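# Wike Basin groundwater monitoring: progress report to the Lesard Fund

27/04/2023. Prepared by Mamta Thakur, with field data from Martti Ojala.

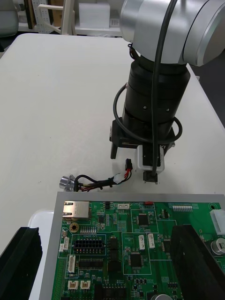 *Figure 1. Small black electrical connector, held just above a white table.*

## Status

The well inventory is complete and stands at 423 entries. It merges the county drilling records with the paper cards kept at Orkley. Duplicate entries were resolved by comparing casing depth and ground elevation, and where the two sources disagreed on location the well was visited. Entries that could not be matched to a physical well have been kept in the database with a status of "not found" so that the drilling logs remain searchable.

Continuous water level logging is running at 20 wells. Each logger records pressure and temperature every hour. Barometric correction uses the station at Wike for the lower basin and the station at Ultach for sites above the dam. The earlier practice of correcting all sites from Wike produced an offset at the upper wells during fast-moving fronts, and the affected records have been reprocessed.

## Field work

Manual dip readings were taken at all logged wells during the winter round. Agreement with the loggers was within 2 cm except at two sites on the Orkley terrace. One has a cable that had slipped at the wellhead clamp. The other shows steady drift and the sensor will be swapped. Data from both sites are flagged as provisional and are left out of the contour maps.

Access to the three wells on the Lesard road is still unresolved. The land changed hands in the fall and the old access letter does not bind the new owner. Osian Parry has sent a revised agreement that limits visits to daylight hours and names the gate to be used.

Several surface cables were found with corroded contacts at the plug. The procedure now calls for contact cleaning and a seal check at each download — this adds up to 5 minutes per well.

## Data and analysis

Anneli Toivonen has finished the quality control scripts. They flag flat lines, steps and readings above the casing top. Flags are reviewed by hand before any value is removed, and raw files are kept unchanged. The review log is stored with the data.

First results from the lower basin show a delayed response to rainfall in the deeper wells, consistent with a clay layer noted in the older drilling logs. The extent of that layer under the terrace is not well known. No recharge estimate is given in this report. The pumping records needed for the water balance are incomplete, and the Ultach returns were filed by billing period instead of by calendar month.

## Budget

Spending is within the approved plan. Travel is below forecast because the Lesard road visits did not take place. We request permission to move the unspent travel amount to the sensor line, to cover the replacement on the Orkley terrace and one spare. Staff costs are unchanged.

## Next period

- Replace the drifting sensor and re-hang the slipped cable (Ojala)
- Close the access agreement, or propose substitute wells from the inventory (Parry)
- Convert the Ultach pumping returns to monthly totals (Toivonen)
- Draft contour maps for the lower basin, to be reviewed by Vilja Pitkänen in May

The database export and the review log are available to the Fund on request.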